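Skarkora Odds and Ends
Data card, third revision

What this is

Skarkora is a set of photo records of small household and garden things lying in metal bins. It holds 385 records, sorted under 9 object headings, and it was put together by the Stodano group from bins at the Drorkbridge site. The first two revisions made bigger claims than the records could carry. This card tries to stick to what a reader can check.

What is in the bins

Hand tools for the garden, kitchen utensils, and a heading called "other" that is larger than we would like. The project page used to call this "everyday clutter." We have dropped that. Clutter in a real shed or kitchen drawer has dirt on it, string wrapped around it, and three broken things under every good one. Our objects were bought or donated for the purpose, and most are in better shape than what you own.

The mix of garden and kitchen things in one bin is deliberate. Whether it is useful is another matter. The idea was that a spoon and a fork for weeding share enough shape to be confused. We have seen no good test of that idea, ours included.
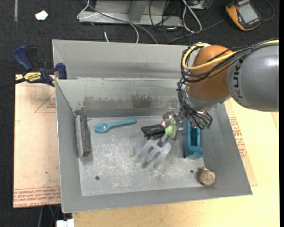
Garden hand fork with three flat tines, teal plastic spoon, and one black object filed under "other."

Naming the objects

Labels are plain words, as short as the labelers could stand. "Fork" was a mistake in the first revision, as it covered both table forks and garden forks, and anyone who counted forks got a number that meant nothing. They are now "table fork" and "hand fork." A hand fork with flat, wide tines still gets called a cultivator by some gardeners. We did not split that heading further, and we doubt a split would hold up.

Spoons are labeled by material and color where these are plain from the photo. "Teal" and "green" were used by different labelers for what may well be the same thing. The color field should be treated as a rough note.

Dark, crumpled or folded items are the weakest part of the set. If two labelers could not agree on a name, the item went to "other" with its color. Some users have asked us to guess. We would sooner leave a gap than fill it with a guess that later gets quoted as fact.

The bins

Bare sheet metal with sloping walls and a flat floor. Scratches, wear marks and smudges are left as they are and are not labeled. Be careful here: a pale scratch next to a thin handle can throw off an outline, and we have found bad outlines for that reason in nearly 7 percent of the records we rechecked. The real share could be higher – we rechecked only the ones that already looked wrong.

Known problems

Gray tools on gray metal are hard to outline. The edges of tines are often off.
Objects that overlap get one outline each, and the hidden part is not filled in.
No sizes are given. Do not work them out from the bin, which came in more than one size.
The Dankwa subset was labeled under older rules and still says "fork" throughout.

What we would not use it for

Anything about how people store or sort their belongings. No person chose where these things lie for their own reasons, so the layouts say nothing about habits. We also would not use it to judge the quality of any tool. A photo of a hand fork does not tell you how it does in clay.

Changes

Revision 3 renames the fork headings, removes the word "clutter," and adds the warning on scratches. Corrections to labels are taken in February, and need a record number to be looked at.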